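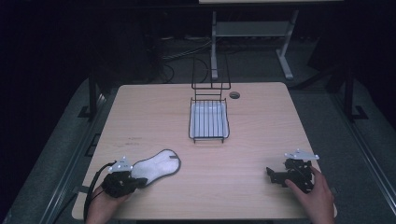 *Dish rack on the table, tray fitted.*

# Softener set to 17 grains, still getting scale on dishes

**limeside**, posted July 16, 2022

I have a metered softener, a Triltine single-tank, installed 2 years ago. City water from the Tarkstead supply. The utility report gives raw hardness as 17 grains per gallon, and my own drop test at the outside faucet agrees with it. The control head is programmed for 17 and regenerates after 1,000 gallons.

Symptoms:

- White film on glasses that air-dry in the rack. It comes off with vinegar, so I am treating it as scale and not etching.
- Crust in the drip tray if I leave it for a week.
- Soap lathers better than it did before the softener, but not the way it did in the first few months.

Drop test at the kitchen cold faucet reads 8. Same reading at the bathroom. Salt level in the brine tank is above half and has hardly moved since spring. The unit does go through its cycle. I can hear it at night, and the counter resets.

What I have done so far: forced one manual regeneration, which made no difference to the reading the next morning. I have not opened the valve head. I have not changed the hardness setting because I don't see why a higher number would help if the unit is passing hard water right after a cycle.

Is this exhausted resin, or should I be looking somewhere else first? The dealer, Gundengate, wants to sell me a new tank.

**Edit:** someone asked whether the table needs treatment too, given that the rack lives on it.

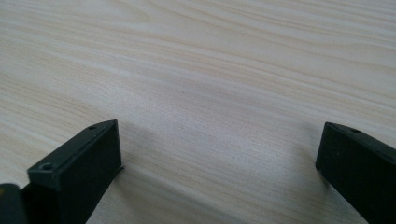 *Tabletop, close up.*

The table is not my main concern. I would like to sort out the water first and then decide whether to put another coat of finish on the wood.

---

**brinewell**

Don't buy a tank yet. Salt that has hardly moved is your most useful observation. A softener that regenerates on schedule uses salt. If the timer runs and the level stays put, the unit is going through the motions without drawing brine, and the resin is being rinsed with plain water.

Check in this order:

1. **Salt bridge.** Push a broom handle straight down into the salt. If it meets a hard layer and then drops into a void, you have a bridge. Break it up gently from the center. Do not strike the tank wall.
2. **Water level in the brine tank.** Note where the water stands, start a manual regeneration, and let it get to the brine draw stage. The level should fall slowly and steadily. If it stays where it was, or rises, no brine is being drawn.
3. **Injector and screen.** Put the unit in bypass and relieve the pressure first. On most control heads the injector is behind a small cap held by a couple of screws. Take out the screen and nozzle, rinse them, and clear the orifice with a wooden toothpick. Don't use wire. It enlarges the hole and the suction drops for good.
4. **Brine line.** A loose compression nut will pull air in place of brine. Cut the tube end square and reseat it.
5. **Drain line.** A kink or a partly blocked flow control raises back pressure and stops the injector from pulling. This one is missed a lot. The drain should run freely during backwash.

After you fix whatever you find, run two regenerations back to back. One cycle will not fully recover a bed that has been starved of salt for months. Then run the kitchen cold tap for several minutes before you test, so you are not measuring water that was sitting in the pipes or the heater.

You are right to leave the hardness setting alone. It only tells the meter how soon to regenerate.

---

**two_valve**

The answer above covers the most likely cause. I would rule out one other before taking the head apart, and it needs no tools.

A reading of 8 from a supply of 17 is close to half. Depleted resin usually gives a reading that drifts: low just after a cycle, climbing as the gallons add up. Yours was unchanged the morning after a manual cycle and is the same at two faucets. A steady partial reading can also come from raw water mixing with treated water. Possible paths:

- The bypass valve is not fully in the service position. Push-pull types can look seated when they are not. Work it through its full travel and back.
- A blending screw on the valve body is open. Some installers leave it cracked open on purpose. Turn it clockwise until it stops, without force, and retest.
- The seal at the top of the distributor tube is torn or displaced. Water then short-circuits the bed. This needs the head off.

To separate the two cases, test right after a regeneration, then again midway to the next one, and write the readings down with the meter count. A flat line means mixing. A rising line means weak or poorly regenerated resin. Both faults can exist together, and with your salt use I would not be surprised.

Use the same test kit throughout. I use the Kerslake drop kit with the larger sample tube, which gives finer steps. Strips are too coarse for this.

On the dishes: softened water still leaves spots when it dries, but they wipe off with a damp cloth. If you need vinegar, it is hardness.

---

**oldpipes**

had the same thing, it was the salt. switched from rock salt to pellets and cleaned out the sludge at the bottom of the tank, fine after that. also rinse the rack tray in hot water every few days or it cakes up no matter what you do with the softener

---

**limeside**

Broom handle test done. There was a hard layer about a hand's width below the surface and a gap under it. Broken up now. Bypass was fully seated and I can't find a blending screw on this model. First of the two regenerations is set for tonight. I will post the readings with the meter count once I have both.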